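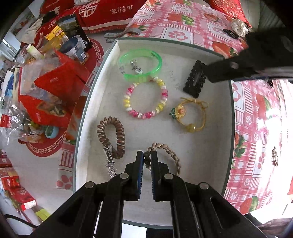
Graritcombe - I'm Jomar Manalo, and I run the small-object work at Plekel. Today we're releasing Flisell, our method for teaching two-handed robots to sort the kind of little stuff that ends up at the bottom of everybody's dresser drawer. Most grasping research likes boxes and cups, and I get why. But think about a braided cord bracelet like the tan one between our gripper's fingers, or a spiral hair tie with a sparkly star hanging off the end of it! They bend, they tangle, and they almost never sit the same way twice. We wanted a method that starts with those and works its way back to the easy things.

So what's new in it? Flisell learns from people using hand-held grippers, and it learns two things separately: where to take hold, and what the other hand should be up to in the meantime. Our earlier models treated the second hand as a spare (my fault, I wrote most of that code), and it mostly hovered and got in the way. Now the model has to make a guess about both hands at every step, and it gets scored on both.

We trained it on 2,995 demonstrations recorded in ordinary homes, on whatever table people had free. Then we gave it 300 sorting attempts with accessories it hadn't met in training. It dropped or misplaced 40 fewer items than our previous model did over the same set of trials, and I'll admit I made the team rerun the tally before I believed it. Loop-shaped pieces improved the most. Hair clips improved the least - they were already going pretty well.

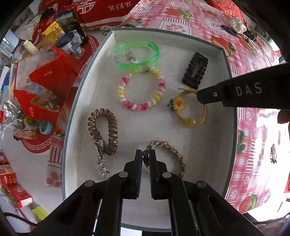 The trick with loops is choosing which part of the loop to pinch, and that's where the old model kept going wrong. It would aim for the middle, where there's nothing to grab. Flisell looks for a section of band it can get a finger on each side of, the way the blue-lined fingers straddle the beige bracelet. Things sitting inside other things are harder. A little charm resting in the loop of a green bangle still gets treated as part of the bangle more often than I'd like, and we're working on that next.

I should be clear about what this release doesn't cover. Flisell handles flat, shallow trays with the pieces spread out. A heap of necklaces is a different problem and we haven't cracked it. It's also slow compared with a person, and thin clear elastics give it real trouble.

Our partners at Samonte helped with the scoring setup and will be running their own tests starting in May. I'm really looking forward to those, partly because they've promised to pick the most annoying jewelry they can find.

The paper, the model and the demonstrations are free for research use beginning in May. If you'd like a walk-through or want to talk to me about the results, write to the Plekel press desk and ask for Jomar. I'm usually around after 2 p.m., and I'm happy to go on about bracelets for as long as you'll let me.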